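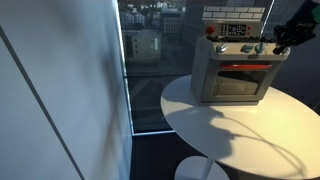 City blocks from a high floor, through floor-to-ceiling glass.

Aug 14, 2021
5 min read

The Lobby Door Is a Pressure Gauge

In cold weather the front doors of a tall apartment building get hard to open. Residents tend to blame the wind, or the closer, and the closer gets adjusted. In March it gets adjusted back. The force on the door comes mostly from the column of warm air standing inside the building, and the closer has little to do with it.

Warm air weighs less than cold air. A heated tower in winter is a tall container of light air surrounded by heavier air, and the two try to trade places. Outside air is pushed in low down, rises through whatever vertical openings it can find, and leaves near the top. Engineers call this stack effect. Every heated building has it, including a two-story house, but it grows in direct proportion to height, and past a certain height it starts to interfere with equipment.

Somewhere between the bottom and the top is a level where inside and outside pressure match, called the neutral plane. If leaks are spread evenly, it sits close to mid-height. Below it air comes in, above it air goes out. A large garage entrance or a leaky lobby pulls the plane down. Open louvers at the head of an elevator shaft pull it up.

The Stilurow, a residential tower in Plultow, is 542 feet high and holds 419 apartments. With the inside at 70 degrees Fahrenheit, the outside at 20, and the neutral plane at mid-height, the theoretical difference at ground level works out to 101 pascals. Spread over a door three feet wide and seven feet high, that comes to a total load of 44 pounds, half of which a person feels when pulling at the outer edge. The closer and the gasket add their own share.

Very little of that load needs to be on the front door. Pressure drops across each barrier in the path, in an amount that depends on how tight each one is compared with the others. If the outside wall is tight and the inside of the building is open, nearly all of the drop falls on the outside wall. If the apartment doors, stair doors, and elevator lobbies are tight too, they carry part of it. The total stays the same.

Where the drop lands

Newer towers have tighter walls, and the usual expectation is that this takes care of stack effect. It does reduce the flow of air. It doesn't reduce the pressure. A tight wall with one loose opening at the base sends a fast stream through that opening, and the stream heads for the nearest shaft.

Elevator doors suffer first. A hoistway door hangs from rollers and slides along a sill, with a clearance that has to be there for the door to move. When the hoistway and the lobby are at different pressures, the panel is pushed sideways against its guides. Friction goes up. The spring or weight that is meant to finish the last inch of closing may fail to do it, the door lock doesn't make contact, and the controller holds the car. The fault log records a door that wouldn't close, with no mention of air.

At the Stilurow the service record for one heating season listed repeated door faults at the ground floor and at the top four floors, with very few in between. The pattern matches the pressure curve. The elevator contractor had replaced rollers at all of the affected openings and some of them twice.

Eliseo Huerta, who ran the pressure survey there, used a handheld manometer and a length of tubing passed under each closed door. He took 1,198 readings over the season, on stair doors, elevator doors, trash rooms, and apartment entries, and wrote down outdoor temperature and wind speed beside each one. Readings taken in high wind were set aside. Wind loads one face of a building and unloads another, and a single gust can hide the steady value.

His working limit for apartment entry doors was 10 pascals. Above it, he found, undercut doors whistled and cooking smells from lower floors began to show up in upper corridors. On the coldest mornings most entries on the top floors were over the limit. The direction was always the same: from the corridor into the apartment, then out through the facade.

That last leg of the path is short in units with large fixed windows. Sealed glass leaks very little. The air goes out at the joint where the wall framing meets the floor slab, at operable vents with worn gaskets, and through kitchen and bath exhausts whose dampers no longer seat.

Remedies, in the order they are usually tried

The cheapest measure is a vestibule, or a revolving door, at every ground-level entrance. Two sets of doors work only if one set is closed at any given time, so the distance between them matters. A cart or a stroller in a short vestibule holds both open at once. At the Stilurow the two sets were seven feet apart. Moving the inner set cost part of the mail area.

Loading docks come next and are often skipped. A dock door that stands open for a delivery connects the service elevator straight to the outdoors. An enclosed lobby around that elevator, with a self-closing door, takes a large part of the drop at modest cost.

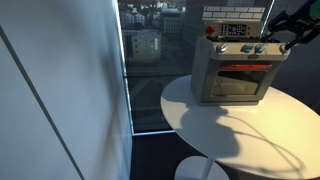
Revathi Kamath thinks this order is wrong. Start at the top, she argues: every opening closed at the base raises the share carried upstairs, and a building that fixes its lobby first will have complaints from the upper corridors by the next cold spell.

Her objection has physics behind it. Air needs a way in and a way out, and restricting the way in shifts the neutral plane up, which lowers the outward pressure near the roof while leaving more inward pressure at the bottom. In that simple case the upper floors improve. Real buildings aren't that simple. If the lobby is tightened while the roof fans keep running, corridor supply and shaft leakage change together, and some upper doors can end up worse. Huerta's figures show both results on different floors.

Sealing the top means the elevator machine room, the stair head doors, the hatch, and any vent at the head of the hoistway. The vent is a question for the code official before it is a question for the engineer. Some older codes required it to stand open, and later ones in many places dropped the rule or allow a damper that stays shut until smoke is detected. The Murthy, a shorter tower two streets away, fitted such dampers on all of its hoistways and had no elevator door faults the next winter. It was also a mild winter.

Splitting the shaft is the strongest remedy and has to be designed in. Elevators that serve only the upper floors, reached by a transfer lobby, break one tall column into two shorter ones. In an existing building it is out of reach.

The last option is mechanical. Corridor supply can be raised on low floors and lowered on high ones, so that the fans work against the natural drop. Zendimero, which makes the corridor air controls at the Stilurow, supplied a schedule tied to outdoor temperature. It was tuned over six weeks. The fans use more power in cold weather as a result, and the setting has to be checked whenever filters are changed.

Door closers remain where the complaints arrive. A stronger closer shuts against more pressure and also takes more force to open, and accessibility limits on opening force leave little margin. Tharun Salian now logs outdoor temperature on every closer work order at the Stilurow. Orders placed below freezing are held for a pressure reading before anyone touches the adjusting screw.

Related
Why Upper Floors Lose Hot Water First, by Shobha Bangera
Slab Edges and the Joint No One Inspects
Trash Chutes as Air Shafts
Reading an Elevator Fault Log, by Jagadeesh Poduval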